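Pre-show walkthrough, Womia Comedy Night, Thursday, doors at 7
Checked by: Araceli Medrano
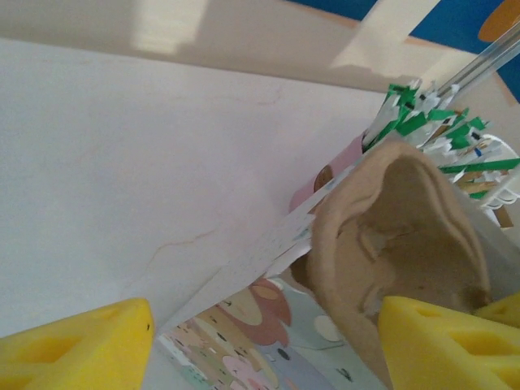
Rear exit: clear. Last month it was clear apart from a drum kit.
Mic cable taped down: yes – twice, after Gumaro's big entrance.
Stage stool: wobbles. Replace before the headliner sits on it.
Seats: 77 set out, aisle kept open. Move the one Jacinto put in it.
Extinguisher: tag current, pin in.
Prop fog: NO. Ask Hanneke about June.
Exit sign, stage left: flickers. Electrician called.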